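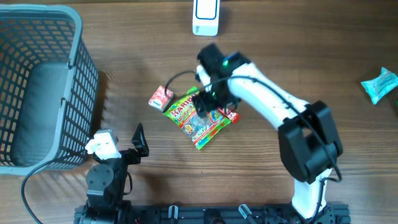
Grauer Kunststoffkorb mit Gitterwand auf einem Holztisch

Neue Behältermaße im Lager Trestia

Ab Januar gilt für die Kleinteileausgabe das Rastermaß 670 mm. Die Regale in Gang 4 werden dafür umgesetzt, 612 Stellplätze erhalten neue Etiketten. Körbe sind bis zu 12 kg belastbar, schwerere Ware bleibt auf Palette. Altbestände der Serie Lakis bitte leer und ohne Einlage zurückgeben. Rückfragen zur Umbuchung an Ita Egan, Disposition.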